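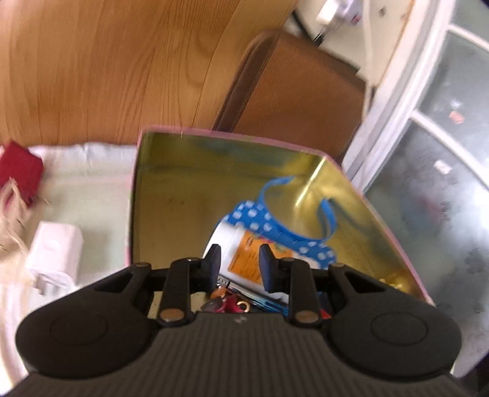
산업·기술 > 로봇/자동화
2018년 12월 30일 | 편집부

Cellari 손잡이형 그리퍼 "손가락 안 벌어짐" 잇따라… Omo 프로젝트 수집 작업 중단

물건 정리 동작을 사람 손으로 시연해 로봇 학습 자료를 모으는 Omo 프로젝트가 연말을 앞두고 작업을 멈췄다. 작업자가 손에 쥐고 쓰는 그리퍼에서 손가락이 물건을 문 채 벌어지지 않는 고장이 거듭 보고된 탓이다. 작업자 두 명이 손끝을 집혔다. 둘 다 가벼운 타박상. 병원 진료 후 귀가했다고 한다.

문제가 된 제품은 Cellari가 공급한 손잡이형 그리퍼. 손잡이를 쥐면 고무 패드가 붙은 손가락이 오므라들고 힘을 풀면 다시 벌어지는 방식이다. 모터는 없다. 해당 생산분은 500대이고 대부분이 Omo 쪽에 나가 있다. 나머지는 Buravel이 시험용으로 받아 갔다.

고장은 주로 좁은 데서 작은 물건을 꺼낼 때 났다. 깡통이나 상자 안의 열쇠 꾸러미, 리본, 작은 용기 같은 것들. 손가락을 비스듬히 넣고 비트는 동작이 많은데, 이때 옆으로 힘을 받으면 링크 축이 틀어지면서 그대로 물려 버린다는 게 현장 설명이다. 특히 열쇠고리가 말썽. 고리가 패드 끝에 걸린 상태에서 당기면 거의 틀림없이 걸린다고 작업자들은 입을 모은다.

집힌 경우는 두 번 다 비슷했다. 손가락이 안 벌어지자 다른 손으로 패드를 잡아 벌리려 했고, 그 순간 축이 풀리면서 손가락이 튕기듯 닫혔다. 사용 설명서에는 걸렸을 때 어떻게 하라는 말이 없다. 청소 방법과 보관 온도만 나와 있다. 한 작업자는 "드라이버로 빼는 사람도 있었고 그냥 책상에 톡톡 치는 사람도 있었다. 정해진 게 없으니 다들 자기 방식데로 했다"고 말했다.

자료 쪽 피해도 있다. Omo 측이 점검한 결과 시연 기록 1,845건에서 그리퍼가 제때 벌어지지 않은 흔적이 나왔다. 물건은 내려놓았는데 손가락 벌림값이 그대로인 기록, 놓는 동작이 한참 늦게 찍힌 기록 등. 이런 자료로 학습시키면 로봇이 물건을 놓지 않고 들고 있는 버릇을 배울 수 있어 우선 전부 따로 뺐다. 버릴지 일부 살릴지는 미정. 가정집을 돌며 찍은 분량이 섞여 있어 다시 찍기도 간단치 않다.

원인 조사는 Soriano가 맡았다. 1차 의견은 축에 들어가는 와셔 두께가 도면과 다르다는 것. 얇은 와셔가 들어간 제품은 볼트를 끝까지 조여도 유격이 남고, 쓰다 보면 유격이 더 커진다. 다만 조립 불량인지 부품 납품 단계의 문제인지는 아직 안 가려졌다. 패드 고무가 추운 방에서 딱딱해지는 점도 같이 본다고. 난방이 안 되는 방에서 유독 신고가 많았다는 얘기가 있는데 통계로 정리된 것은 없다.

Cellari는 공급 물량 전부를 회수해 와셔를 교체하기로 했다. 택배비는 회사 부담. 대체품은 따로 주지 않는다. 회사 측은 서면 답변에서 "사용 중 걸림 현상을 인지하고 있으며 불편을 드려 죄송하다"면서도 "패드를 손으로 직접 벌리는 행위는 권장하지 않는 사용법"이라고 했다. 권장하지 않는다는 내용을 언제 알렸느냐는 질문에는 답이 없었다.

첫 신고가 들어온 뒤에도 작업이 한동안 계속된 점은 논란이 될 듯하다. 현장에서는 걸림을 고장이 아니라 '손에 덜 익은 것'으로 적은 일지가 여럿 나왔다. 수집 건수로 수당이 계산되는 구조라 장비를 세우고 신고하면 손해라는 불만도 있었다. Omo 운영진은 중단 기간의 수당을 기본급 기준으로 지급하겠다고 밝혔다. 건당 수당 분은 협의 중.

Buravel은 자체 시험에선 걸림이 없었다는 입장이다. 평평한 탁자 위 물건만 집어 봤기 때문에 조건이 다르다고 덧붙혔다. 그래도 회수에는 응한다.

작업 재개는 2월로 잡혀 있다. 수리품이 먼저 오는 팀부터 순차로. 그전까지 이미 장비를 가진 작업자는 사용을 멈추고, 물건이 물린 채 걸린 경우 패드에 손을 대지 말고 그대로 상자에 넣어 보내면 된다. 물건이 개인 소지품이면 따로 메모를 붙일 것. 회수 접수는 Omo 작업자 게시판에서 받는다.

Soriano의 최종 보고서 공개 여부는 정해지지 않았다.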